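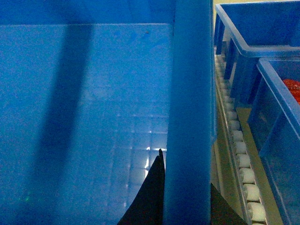

Sunday, late. Back from Flaltholm on the evening ferry with my head full of the island's population figures, and I do love them so. There were 1000 people on the register when I first came, and now every third door seems to belong to someone over 55. The school is down to 14 children, bless them! 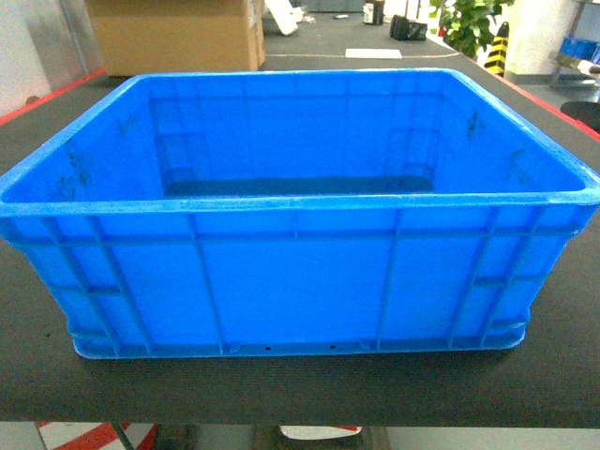 I sat up with the Trornell tables again after supper – the ones by age group – and the young ones still leave at nineteen or so and don't come back till they've grey hair. Must ask for the older parish books on my next trip.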